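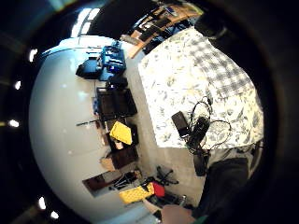

I've been keeping a set of house rules for recording with a hand-held gripper since I started doing it at home, and this month I finally wrote them out properly. Most of the published advice on robot safety assumes a cell with a fence and a floor you can bolt things to. Very little of it covers a person in a bedroom holding the gripper themselves. The rule I argue with myself over most is the one on cables. Black cables in loops on the bed, with an adapter hanging off the side above the carpet, break two of my own rules at once, and I still think the rules are right.

The first version was a text file called zunell-notes, named after the project folder. It had 50 lines and a lot of them said the same thing. I've cut it down to what I can remember without looking.

## Before recording

Power comes first. Anything that plugs in gets checked at both ends. Adapters sit on a flat surface and stay there. An adapter hanging by its cord puts its weight on the connector, and connectors are the part I've had to replace most. Cables get coiled and moved to the side of the work area that my arm doesn't cross.

Batteries and power banks don't charge on bedding. I'd put that one in capitals if I liked capitals. Fabric holds heat, and a duvet is about the worst surface in the house for it. Charge on the desk, unplug when you leave the room.

Then the floor. I walk backwards a fair bit while recording, with my attention on the gripper, and cases and boxes along the wall are fine as long as they stay along the wall. Chair bases are the worst for catching a foot. If the chair isn't part of the task it gets rolled into the hallway.

## During

One task per recording. If I fumble it, I let the recording finish and mark it as a fumble afterwards. I used to stop and restart, and ended up with a folder full of stubs that had to be sorted by hand.

Keep the free hand out of the jaws. It sounds too obvious to write down, but a hand-held gripper feels like a tool and you stop treating it as something that closes. The Carbone fingers I use have a soft pad and they still pinch.

Sleeves either tight at the wrist or rolled. Same reason as any workshop.

Take a break after 3 long recordings. My wrist gave me trouble last winter and I put it down to skipping this.

## After

Name the files the same day. I use task, room, then a running number, and the number never resets. I'm at 3,768 now. Rellidov's viewer sorts them properly if you pad with zeros, and makes a mess if you don't.

Watch for private things before sharing. A wide lens takes in far more of a room than you think you're pointing it at: mail on the desk, a screen somebody left on, prescription labels, a window with a street sign behind it. I go through each recording once at double speed with that as the only thing I'm looking for. If I find something, the whole recording goes. Blurring takes me longer than redoing it.

Back up to a second drive before wiping the card. I learned this the usual way.

## Still undecided

- Whether to tidy the room to the same state each time. A fixed setup makes recordings easier to compare, but real rooms aren't fixed.
- Whether to keep fumbles at all. Zotora's forum is split on it. I keep them in a separate folder for now.
- Gloves. I don't wear them and haven't found a good argument either way.

I'll go over the list again in March and change whatever I haven't been following. The cable rule stays.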